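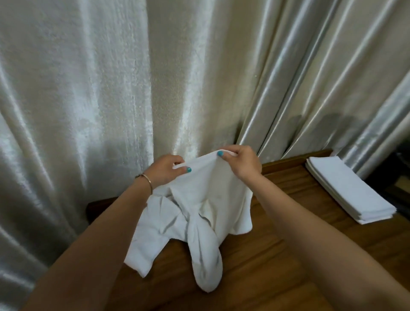

Re: [Zudgate-alojamientos] La trompa se cae y las orejas no se quedan abiertas

Lista Zudgate de casas de huéspedes y pensiones pequeñas
Mensaje 663 del archivo
Fecha: 28 de junio de 2023

Hola a todos:

Respondo al mensaje de la pensión Espinoza sobre el elefante de toalla. Lo copio entero, porque creo que algunos se dieron de alta después y no lo recibieron. El español no es mi primera lengua y los nombres de los pliegues los aprendí en otro idioma, así que les pido paciencia si una palabra no es la que se usa en los hoteles.

El mensaje de la pensión Espinoza decía:

> Buenas tardes, lista.
>
> Desde enero dejamos una figura de toalla encima de la cama
> en las habitaciones de arriba. El cisne nos sale bien y el
> perro más o menos, pero con la cabeza de elefante no hay
> manera. Hacemos los dos rollos, doblamos, y cuando llega el
> momento de abrir las orejas se deshace la trompa. Si
> apretamos más la trompa, las orejas quedan pequeñas y miran
> hacia abajo.
>
> Usamos toallas de lavabo de Lekel, las blancas de 500 gramos.
> ¿Es culpa de la toalla? ¿Hay que plancharlas antes? ¿Alguien
> usa alfileres? A mí no me gusta la idea de los alfileres por
> los huéspedes.
>
> También quería saber si las preparáis en la misma habitación
> o en otro sitio. Nosotros lo hacemos encima de la cama.
>
> Gracias y un saludo desde la pensión Espinoza.

Contesto por partes.

> ¿Es culpa de la toalla?

Un poco, pero no mucho. Nosotros en la casa Wotura tenemos las mismas y también otras más finas, y con las dos se puede. La toalla gruesa tiene la ventaja de que el rizo agarra sobre sí mismo y la figura no resbala. Tiene la desventaja de que el rollo sale muy ancho y después no hay tela suficiente para las orejas. Con una toalla de lavabo gruesa yo enrollo menos veces y aprieto sobre todo en la punta. La parte de arriba de la trompa puede ser ancha, eso no se ve feo en un elefante.

Lo que sí da problemas es el suavizante. Cuando se pone demasiado, el rizo queda resbaladizo y el rollo se abre en cuanto lo sueltas. Nosotros pusimos la mitad de lo que poníamos y noté la diferencia en las figuras antes que en la piel.

> ¿Hay que plancharlas antes?

No. El rizo planchado pierde cuerpo. Yo solamente cojo la toalla por las dos esquinas de arriba, la levanto delante de mí y la sacudo una vez. Colgada se ve muy bien si el borde de abajo está estirado o si se ha encogido de un lado. En las toallas que tienen muchos lavados la cenefa encoge más que el resto y el borde hace ondas. Esas toallas las dejo para el cisne o para el montón normal, porque en el elefante las dos orejas salen diferentes.

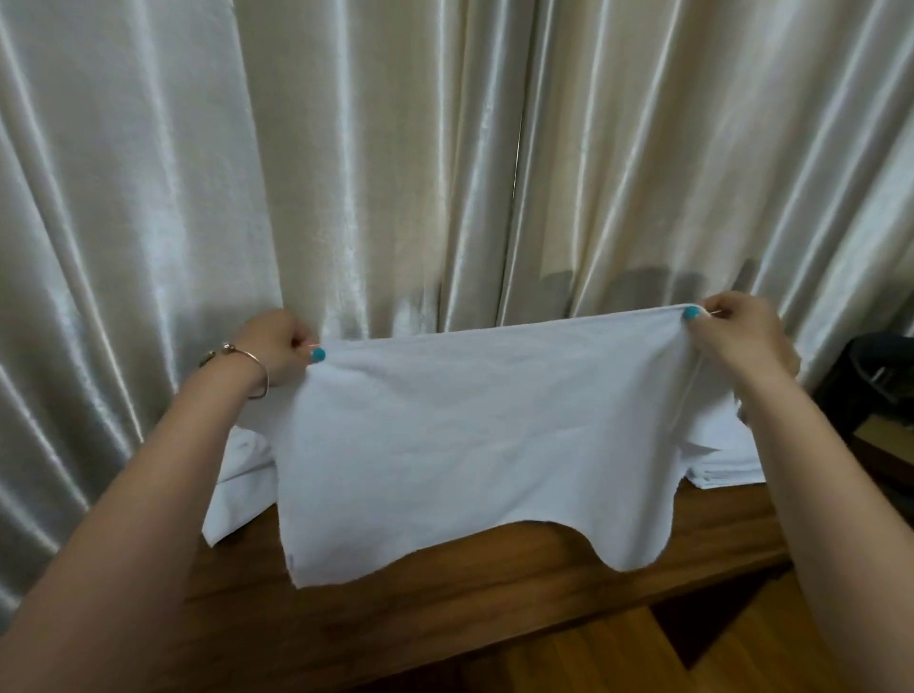

La toalla cogida por las dos esquinas de arriba, con las telas dobladas detrás, sobre la mesa.

En ese momento también miro dónde está la etiqueta, si la tiene. Si queda en una esquina de abajo la giro para que caiga por dentro del rollo. Es una manía mía, pero una etiqueta en la trompa se ve enseguida, y la huésped que hace la foto del elefante hace la foto de la etiqueta.

> Cuando llega el momento de abrir las orejas se deshace la trompa.

Creo que aquí está el problema verdadero. Por lo que cuentan, abren las orejas tirando de ellas hacia fuera, desde las puntas. Así se tira también del rollo de la trompa y se afloja. Yo lo hago de esta forma:

1. Extiendo la toalla en la mesa y marco la mitad con el dedo en el borde de arriba.

2. Enrollo los dos lados hacia el centro, en diagonal, para que abajo quede una punta estrecha y arriba los rollos estén separados. La punta va a ser la trompa.

3. Doblo la parte de arriba hacia atrás y pongo la toalla de manera que la trompa caiga hacia mí. Las capas que quedan a los lados son las orejas. Todavía no las toco.

4. Cojo el borde de arriba con las dos manos, con los pulgares por delante, y lo levanto un poco hasta que hace una curva. Esa curva es la frente. Mientras la levanto, la trompa cuelga por su propio peso y no hay que sujetarla.

5. Con la frente todavía levantada, dejo que las puntas de los lados se apoyen en la mesa y se abran. Después bajo la frente despacio.

6. Al final arreglo cada oreja por separado, empujando desde dentro hacia fuera con dos dedos. No tirar de la punta.

El paso 4 es el que me costó más entender. Yo antes bajaba la frente demasiado rápido y las orejas se quedaban debajo. Si una oreja queda más corta que la otra, casi siempre es porque la marca del paso 1 no estaba en la mitad, y entonces es más rápido deshacer todo y empezar otra vez. Yo he perdido mucho tiempo intentando arreglar una oreja corta.

La trompa, cuando ya está colgando, la redondeo un poco con la palma. Si la punta se abre, meto el borde hacia dentro, como quien cierra un calcetín (no sé si se dice así, en mi país doblamos los calcetines de esta forma).

> ¿Alguien usa alfileres?

Nosotros no, y tampoco pinzas. Una vez probé con una goma pequeña escondida detrás de la frente. Funcionaba, pero las gomas acababan en la lavadora.

> También quería saber si las preparáis en la misma habitación o en otro sitio.

En una mesa, siempre. Encima de la cama el colchón cede y el rollo se hace flojo desde el principio, además se arruga la colcha y hay que estirarla de nuevo. Nosotros trabajamos en una mesa de madera, delante de la cortina, con la ropa blanca doblada en una pila al fondo y la parte de delante libre para la figura. Me gusta que la madera sea oscura - en una superficie blanca no distingo bien los bordes de la toalla, sobre todo por la tarde.

Para llevar las figuras hasta la habitación usamos una bandeja plana. El elefante viaja bien si la trompa se apoya en la bandeja. El cisne viaja mal y lo hacemos en el sitio.

En cuanto al tiempo, una cabeza de elefante me lleva aproximadamente 3 minutos, contando la sacudida y la revisión del borde. Al principio necesitaba mucho más y además salía torcida. No intentaría hacerlas en un día de muchas salidas hasta que salgan sin pensar.

Yo también tengo una pregunta para la lista. ¿Qué ponen para los ojos? Los de cartulina se pierden, y los adhesivos dejan pegamento en el rizo que no sale con el primer lavado. Durante una temporada los dejamos sin ojos y a mí me parecían bien, pero algunos huéspedes preguntaban qué animal era. Si alguien tiene una solución que se pueda lavar junto con la toalla, o que se quite fácil, me interesa mucho.

Y si en la pensión Espinoza prueban el paso 4, escriban por favor cómo quedó con las toallas de Lekel nuevas. Las nuestras tienen ya muchos lavados y quizá las suyas todavía están más rígidas.

Un saludo cordial desde la casa Wotura

--
Para darse de baja de la lista Zudgate-alojamientos, responda a este mensaje con la palabra BAJA en el asunto.
Se ruega citar solamente la parte del mensaje a la que se contesta.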